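O passatempo da rolha, os 1.184 slogans e uma confissão

Olá outra vez! Volto de férias com a caixa de correio a deitar por fora, e a culpa é toda vossa. Em julho pedi aqui que me mandassem o pior slogan de bebida alcoólica que já tivessem lido numa garrafa, num outdoor, num guardanapo, onde fosse. Esperava umas dezenas de respostas, lia-as na esplanada e pronto. Chegaram 1.184. Li-as todas (a minha irmã ajudou com as repetidas, obrigada, mana) e passei a olhar para o corredor dos licores do supermercado com outros olhos.

A campanha mais citada foi, de longe, a da Kirkau, aquele gin com sotaque. Lembram-se? O locutor fazia de conde arruinado e ia vendendo a mobília do castelo para pagar a água tónica. No primeiro anúncio vendia uma cadeira, no segundo a cama, e no último estava sentado no chão a brindar com um cavalo. Eu adorava aquilo. A Roswitha Gasser, que escreveu os textos e que me atendeu o telefone às oito e meia da manhã com uma boa disposição invejável, contou-me que o cavalo não estava no guião. Tinham alugado um mordomo (um ator, entenda-se) que ficou retido no aeroporto, e o produtor conhecia alguém com uma quinta ali perto. Gravaram em 30 minutos. O cliente detestou, foi de fim de semana, mostrou à família e na volta já queria mais três filmes com o bicho.

Perguntei-lhe se o sotaque passaria hoje. Ela acha que sim, desde que a piada seja o conde e a sua falta de dinheiro. Quando a graça é só a maneira de falar, diz ela, ao segundo anúncio já cansa. Concordo, e junto uma queixa minha: quase todas as marcas de bebidas com personagem «estrangeira» falam exatamente da mesma maneira, seja o homem da Sibéria ou dos Alpes. Comem os artigos, falam da mãe, falam do frio. Da vossa lista tirei 496 slogans que metem o frio ao barulho. Já chega de frio, meus amigos.

Depois há a Gululeck, licor de ervas, que foi pelo caminho oposto e lançou uma aplicação. Instalei-a, claro, que eu instalo tudo. Escreve-se uma mensagem normal, do género «chego atrasado, comecem sem mim», e ela devolve-a na voz de um monge de mau feitio. A minha saiu assim: «O irmão demora-se. Que a sopa não espere por quem não a merece.» Mandei-a ao grupo do jantar e tive mais reações do que em cinco anos de newsletter, o que me deixou a pensar na vida. Pontos fracos: pede a data de nascimento de cada vez que se abre, só tem seis vozes e duas delas são quase iguais (o prior e o abade, experimentem e digam-me se estou a embirrar). E a agência, a Hirkport, podia ter posto a receita de pelo menos um cocktail lá dentro. Andei à procura e nada.

O Chibuzor Aliyu, que assinou a direção criativa, respondeu-me por escrito que as receitas ficaram para a segunda versão, em setembro, e que vem também uma abadessa. Estou ansiosa pela abadessa! Mandou-me ainda uns textos recusados pelo cliente, que prometi não publicar, e custa-me imenso, porque o da couve é das coisas mais parvas e mais bem escritas que li este ano.

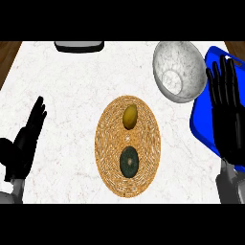

Limão e meio abacate sobre uma base entrançada.

E o vencedor do passatempo? A escolha foi difícil e houve protestos cá em casa. Ganhou um slogan que uma leitora de Setúbal encontrou num rótulo da Leitner, aguardente de pera: «Bebe-se de pé, explica-se sentado.» Ela enviou-o como exemplo de péssimo e eu acho-o ótimo, por isso o prémio vai com um pedido de desculpas às regras. Segue pelo correio a caneca da newsletter, a azul.

Para o mês que vem quero o contrário: anúncios de bebidas sem álcool que vos tenham feito rir a sério. Sumos, águas, chás, o que houver. Respondam diretamente a este email, digam onde o viram e, se tiverem, mandem a ligação para o filme. Só um por pessoa desta vez, por favor, que a minha irmã já avisou que não volta a ajudar.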